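Category: Kitchen Products > Set-Up and Care > Work Tables

Plellum Work Table – Section 2: Assembly and First Use

Read this section before unpacking the legs. The Plellum table is supplied by Zamine in one carton. The Kolev leveling kit is sold separately.

2.1 Fitting the legs

1. Lay the top face down on a blanket or flattened carton.
2. Seat each leg in its corner socket and start all bolts by hand.
3. Tighten the bolts in diagonal order with the supplied wrench.
4. Turn the table upright. Two people are required.

CAUTION: Do not drag the table on its legs. Side load can bend the sockets.

2.2 Leveling

1. Set a spirit level along the long side, then across the short side.
2. Turn the foot under the low corner until the bubble is centered.
3. Lock the foot with the thin nut.

Maximum foot extension is 15 mm. If more is needed, fit the Kolev kit.

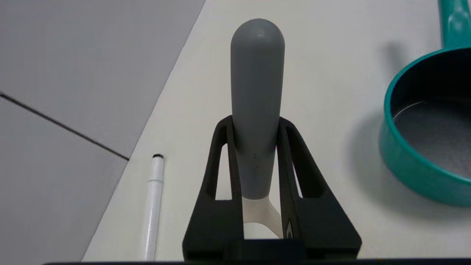
Fig. 2-1. Gray handle with rounded top, held upright.

2.3 Cleaning before first use

1. Wipe the surface with a damp cloth and mild dish soap.
2. Rinse the cloth and wipe again.
3. Dry with a soft towel.

NOTE: Scouring powder leaves permanent shiny spots on a matte finish – use soap only.

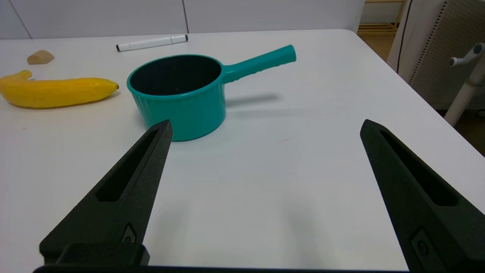

Fig. 2-2. White tabletop, matte finish.

2.4 Load and heat

Maximum evenly spread load is 132 lb. Place heavy items over the legs where possible. Use a trivet under hot cookware.

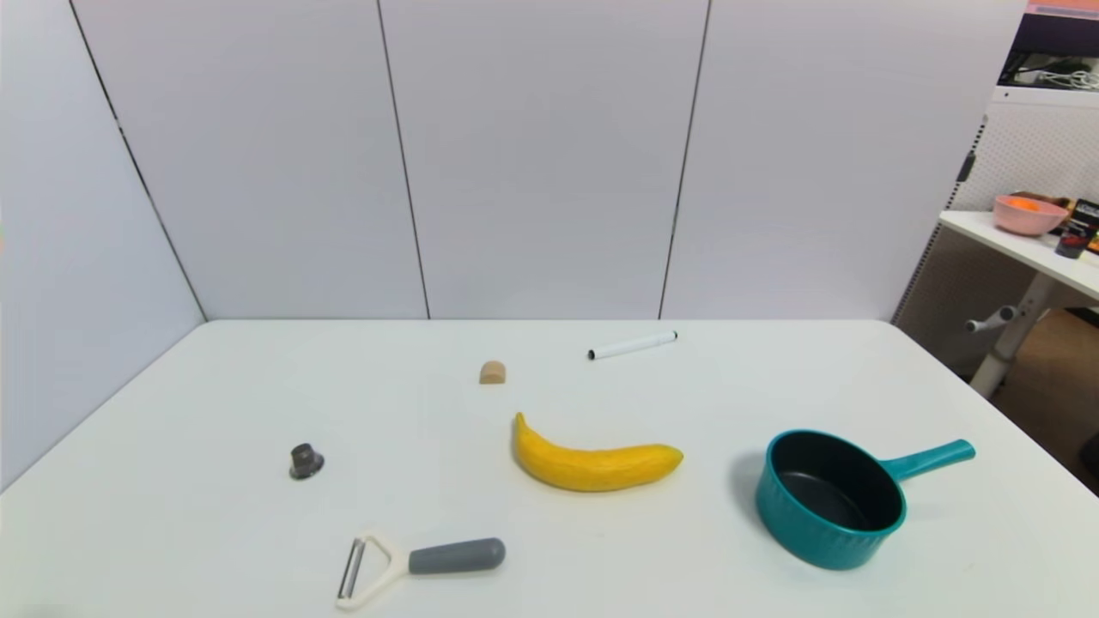 Check bolt tightness after 9 days of use, then every October. For tops with the Tallberg edge strip, see Section 4 before tightening.

Last updated: 07/09/2019

© Zamine. Contact product support | Back to top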